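Where Do People Put Things Down? A report on shared kitchens
Student project, final write-up
08/11/2023

I picked this topic because I live in Ferkgate, and if you've ever lived in student housing you know the kitchen is where all the arguments start. My question was pretty simple: does the way a shared kitchen is laid out change how long the mess hangs around?

I looked at two kitchens, mine and the one in the Guerra building across the street. Same number of people using them, same stove, same sad little fridge. The big difference is that Guerra has a table and we only have counters. For 5 weeks I kept a notebook and wrote down every item left out overnight (yes, my roommates thought I was nuts). I also put a short survey by both doors and got 70 slips back, which was way more than I expected!

The Ferkgate counters filled up fast, mostly next to the sink. People told me they leave stuff there because it feels like "almost washed." In Guerra the sink stayed clearer, but the table turned into a parking lot for mail, chargers and one bike helmet that stayed the whole time.

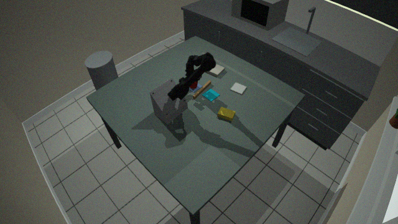 Distance mattered more to my results than the size of the surface. When a table sits close to the counter, people treat the two as one long shelf, and things drift from one to the other. A square table turned at an angle, with a corner pointing at the counter, leaves its other sides easier to walk up to, and I'd love to try that in Guerra. I'd also run the count again in January, when everybody is back from break and the cupboards are full of food from home.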